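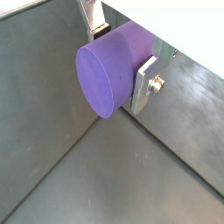 Item 2: purple cylinder in the gripper, near a corner of the bin.

Visit to the Lurnilum demonstration, May. Minutes.

Present: Maarja Lepik (chair), Brunello Sala, Mayuree Panyasiri, Teemu Mustonen (minutes). For Lurnilum: Baoshan Jia.

1. Opening. Ms. Lepik reminded members that we came to look and had agreed to no purchase. The Zalavport packing line stays as it is until a later meeting says otherwise.

2. Demonstration. Mr. Jia showed the Nataline arm handling colored shapes in a gray bin. He called it "close to ready for real parts." Mr. Sala asked what a smooth cylinder proves, given that most of our parts are bagged. Mr. Jia said bagged parts are planned. Mr. Sala asked that the word "planned" be recorded.

3. Sorting board. The second part of the demonstration used a green foam board with cutouts.

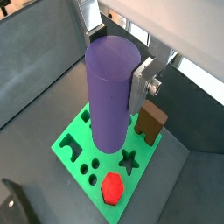 Item 3: cylinder held upright over the board, red hexagon in its recess, star cutout empty.

Ms. Panyasiri asked who decides where the board lies before a run. Mr. Jia said staff place it by hand. She noted that our trays arrive at any angle and sometimes upside down. She also asked what the arm does if it drops a piece. The answer was that a person resets it. Members did not consider this a full answer.

4. Figures. The handout claims 3,367 picks without a fault. Ms. Lepik asked over what period and who counted. Mr. Jia did not have that with him. The handout also gives 36 picks an hour under the Pace software. Mr. Sala pointed out that a new hire on our line is expected to do 40 in the first week. Mr. Jia said speed was not the goal at this stage. Mr. Sala asked what the goal was, and there was some discussion.

5. Cost. No price was offered. Mr. Mustonen said he would not take a proposal upstairs without one.

6. Actions.
Mr. Jia to send the log behind the pick figure.
Ms. Panyasiri to put together 3 trays of our own parts, bagged, for a repeat visit if Lurnilum agrees to use them.
Mr. Mustonen to ask for a price in writing.

Ms. Lepik thanked Mr. Jia for his time. Next visit to be set once the log has come in.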